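Furniture and Fit-Out Working Group
Minutes of the November meeting, Modport building, second floor

Meeting opened at 9:30 a.m. Quorum present. Minutes of the October meeting approved with one correction: under item 2, "Fuchs" should read "Gonico" as supplier of the table legs.

1. Matters arising

Delivery of the remaining chairs is complete. Two were returned for a bent base plate, and replacements have been shipped. The lift will be out of service for one morning while the door sensor is replaced, and large items should use the rear stairs.

2. Worktables

The group reviewed the two tabletop options under trial. Option A is the Barniseo top, pale white-gray, matte, with a light wooden edge band. Option B is the Fuchs top, darker, with no edge band. Unit cost is 471 for option A and 700 for option B, legs not included in either case. Both were quoted at the same thickness and depth.

Cleaning was discussed. The matte finish on option A does not glare under the ceiling lights, but pencil marks have to be wiped off the same day. Option B hides marks better and shows dust. Neither top may be cleaned with abrasive pads.
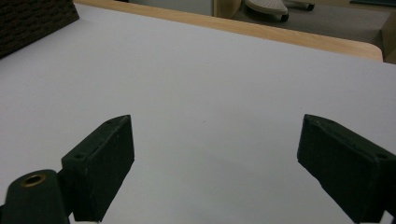
Item 2, option A: tabletop surface and wooden edge band.

A member asked if the edge band could be ordered in a darker tone. Barniseo offers one darker tone at no extra charge, with a longer lead time. The group preferred the light band to match the shelving already in place.

Decision: option A adopted for all worktables, light edge band. Order quantity 62. The trial table stays in use and is not part of the order.

3. Table layout

The draft plan places the tables in rows with the long side to the windows. Aisle width at the north end was measured at 79 cm, below the agreed minimum. The last row is to be moved toward the door and the plan reissued. Floor outlets are not affected.

4. Storage

Old tabletops are to be stacked flat in the ground floor store, finished face to finished face, with cardboard between them. No stacking on edge. The store must be cleared of packing material before delivery.

5. Actions

Place order with Barniseo. Purchasing.
Confirm leg height with Gonico before order is released. Purchasing.
Reissue layout plan with corrected aisle. Facilities.
Clear ground floor store. Facilities.

6. Other business

None. Meeting closed at 10:40 a.m.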